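Road Transport and Society
Session 16: Corporate road safety programmes and how to judge them

Reading for this session: the Dorneda case pack, sections 2 and 3. Bring the summary table with you, as we will be filling in the last column together.

Why companies pay for road safety

Vehicle makers, insurers, tyre firms and fleet operators all spend money on road safety outside their own products. The spending usually goes on driver training, school visits, publicity or awards. Some of it is required by a contract or a licence, but most is voluntary and comes out of a charitable fund or a marketing budget. You should find out which, as the two are reported differently. A charitable fund normally publishes its grants. A marketing budget often does not.

Motives are mixed and there is no need to settle them before looking at results. A haulage firm that trains its drivers may want fewer injuries, lower premiums and a better name with the council, all at once.

Types of programme

Training. Usually a half-day or full-day course with time behind the wheel. It is expensive per person and reaches few people. Courses for new drivers commonly cover hazard spotting, speed, following distance and distraction.

Publicity. Posters, radio, online video. Cheap per person reached, but hard to link to any change in behaviour.

Recognition. Awards for instructors, crossing patrols, police officers, campaigners and others. The direct effect on collisions is probably small. The case for awards rests on keeping people in the work and spreading good practice.

Case: the Tusar scheme

Tusar, a parcel carrier, ran a training scheme for drivers in their first year with the firm. 187 drivers took part over two intakes, the second starting in September. Each spent a day on a closed course and had a follow-up drive with an assessor. The scheme was paid for by Fonance, which also insured the fleet.

The firm reported fewer low-speed collisions among trained drivers. Before accepting this, note that depot managers chose who went on the course. If they sent their more careful drivers, the trained group would have done better in any case. The case pack gives no figures for mileage either, so we cannot work out a rate.

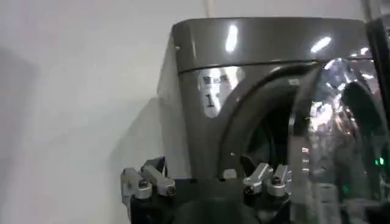
Case: the Hashemi awards

Hashemi makes child seats and has an annual award for local road safety work. Nominations come from the public and the shortlist is put to a survey of 20 regional officers. Winners receive a small grant towards their project.

Look at the survey method in the case pack. Officers were asked to rank people they might have worked with, and the form had no space to declare this. Consider also who gets nominated. A campaigner with a large following will be put forward more often than an engineer who has redesigned a junction.

Terms to know

Exposure: the amount of travel during which a collision could happen, normally given in miles or hours.

Selection bias: a difference between groups that comes from how people were chosen.

Regression to the mean: the tendency of an unusually bad year to be followed by a more ordinary one, with or without a scheme.

For the seminar

Write one page on either case. State what the sponsor claimed, what evidence was given and what further data you would ask for. Hand it in at the start of the session.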